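Common questions about the Rurkuneo block study
Posted in November by the Rurkuneo project team

We get a fair bit of mail about this study (thank you, truly, we read all of it!), and a lot of it circles back to the same handful of points, so we've gathered them on one page. If yours isn't covered, please write in and we'll do our best.

What were you trying to find out?

Whether a two-armed robot learns to arrange blocks more evenly across a table when its practice starts are spread over a grid, as opposed to being placed wherever the operator feels like putting them. People are creatures of habit, and when you ask someone to "mix it up" they tend to favour the same comfortable patch near the middle. We had long suspected this was hurting our results at the edges, and we wanted to measure it properly.

How many demonstrations did you use?

The gridded set has 200 demonstrations and so does the free-placement set. We recorded 334 with the grid all told, but a good number were set aside because the operator paused too long or the arms got in each other's way. The rule for setting one aside was written down before we began, and we're happy to share it with anyone who asks.

And the result?

Over 49 test starts per policy, the one trained on gridded demonstrations finished 36. The free-placement policy did nearly as well in the centre and noticeably worse toward the sides, where it would often reach for a block and close its fingers a little short. We'd be cautious about reading too much into a single task on a single table, much as we'd love to shout about it.

Why tape? Couldn't you project a grid or use a printed mat?

We did try a projector, and the arms threw shadows over everything. Tape is cheap, it goes down in a few minutes, and you can peel it up and start over when you change your mind. Our lines aren't perfectly square and we don't think they need to be. A cell only has to tell the operator which neighbourhood to put the block in, and we encourage them to vary the position and angle inside it.

Doesn't the robot just learn to look at the tape?

A favourite question, and a fair one. The tape is there for both training sets and for testing, so the comparison between the two is even on that score. Whether either policy leans on the lines as landmarks is something we can't rule out yet. The follow-up, which we're calling Banside, repeats the tests on bare paper.

Which cameras does the policy use?

It takes a view from above the arms, a fixed view of the work surface and a close view from the wrist. Dropping the wrist view hurt the final placement most, while dropping the fixed view made surprisingly little difference to us. The same red blocks are used throughout, and colour is kept constant so that position is the only thing we vary on purpose. 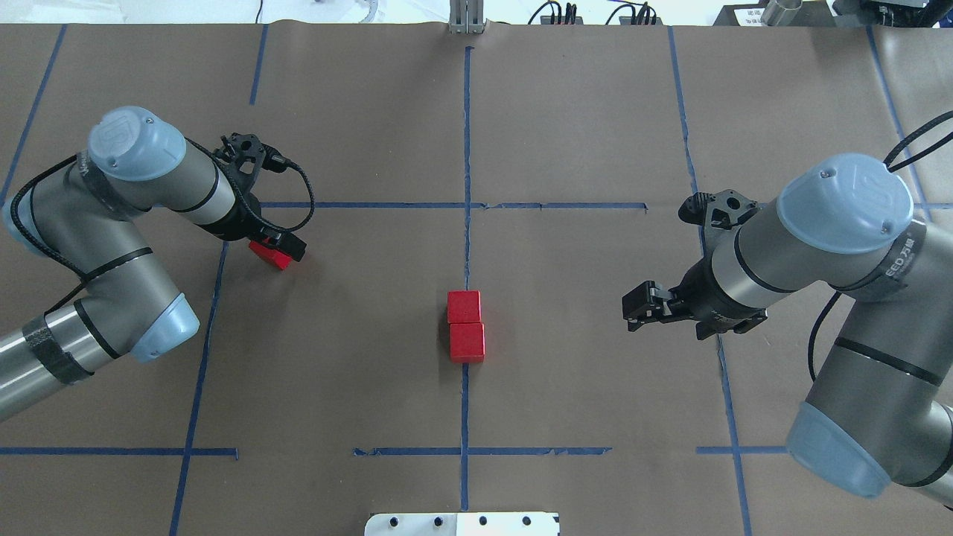
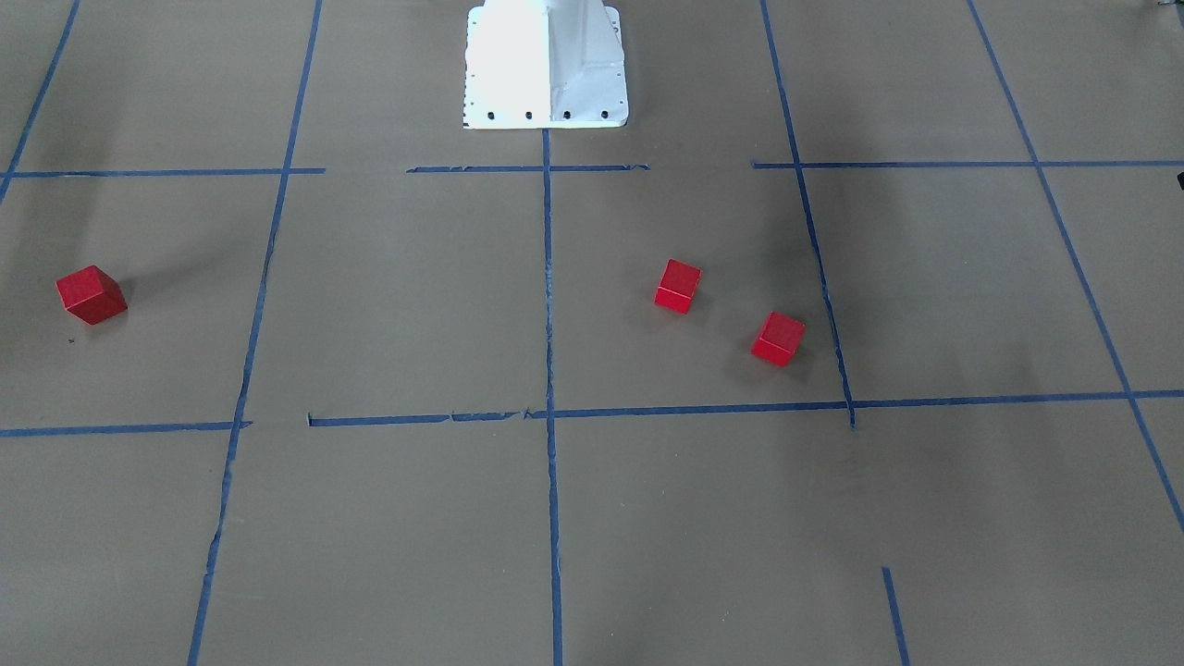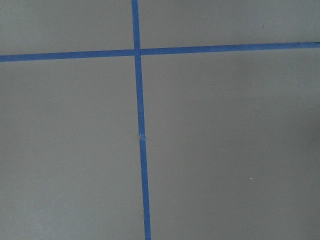
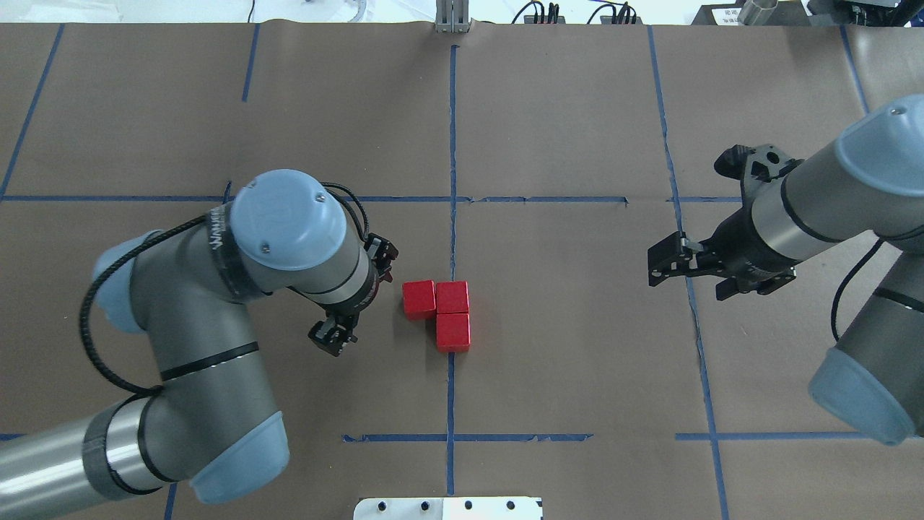
Is the code available?

The training scripts are, under the name Brandeck, along with the little tool we use for drawing up placement lists. The tool is called Khattak and it will work for any rectangular table, so do feel free to borrow it even if you have no interest in blocks whatsoever. The demonstrations themselves will follow once we've finished tidying the labels, which is slower going than any of us would like.

Can I try this with one arm?

Yes, please do, and let us know how you get on! You may want larger cells, as a single arm can't comfortably reach the far side and you'll end up with squares that never get used. Start with a coarse grid, check that the arm can reach every cell without straining, and then divide the cells further if your results look patchy.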